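Saturday, March 19, 2022

Sourdough rye trials, batch 16. Writing this up before I forget, oven still ticking as it cools.

Starter: the Barlow one, fed last night with the Prillard dark rye, 1:2:2. Smelled right this morning, sharp, bit of green apple. The Maurya jar is still sluggish. Gave it one more feed at warmer temp, if it doesnt double by tomorrow I'm tossing it and restarting from the dried flakes.

Dough went in wetter than last time. Meant to hold at 78% water but the new bag of flour is thirstier, so I kept adding a splash and then lost track of the splashes. Need to WEIGH the jug before and after. Same note as February, same person ignoring it.

Bulk was slow to start. Kitchen side of the shop is cold until the radiators get going, moved the tub onto the shelf over the proofer and it woke up. Surface cracks showed by lunch. Shaped with wet hands, smoothed the tops, three tins. 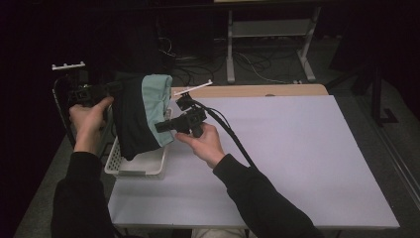 Tin 1 — straight in, no final proof to speak of. Control for dense crumb. It is dense.
Tin 2 — full proof, pinholes showing on top. Best of the lot, I think. Good spring for a rye.
Tin 3 — pushed it too long, top sank in the middle. Caught up on the phone with the mill about the invoice (they billed us 3,631 for the quarter, which cant be right, the Brosa order was cancelled) and forgot the timer.

Bake: hot start, then dropped the temp after the first stretch. Steam tray dried out early again. Bigger tray or refill it. Crust on tin 2 a little pale at the corners, next time take it out of the tin for the last ten minutes.

Not cutting 2 or 3 until tomorrow. Rye needs the wait, the crumb smears on the knife if you go in warm. Cut 1 only because it was a loss anyway. Gummy stripe along the bottom, tight all the way up, flavor fine. Caraway could come down by a third.

Open question is whether the scald is worth the trouble. Adds an evening to the schedule and I can't taste much difference at this ratio.

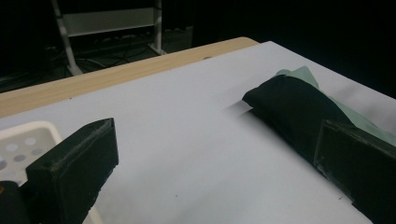
Pallavi Bisht: keep the scald in for one more round please. The difference shows on day three, the unscalded ones from batch 14 had gone crumbly by then and the scalded ones hadn't. Also your tins are overfilled, I'd go down to two thirds.

OK, scald stays for 17. Two-thirds fill, same flour, jug on the scale. Will label the tins on the SIDE this time, the tape on the lids came off in the steam.

To buy: parchment, caraway, another probe thermometer.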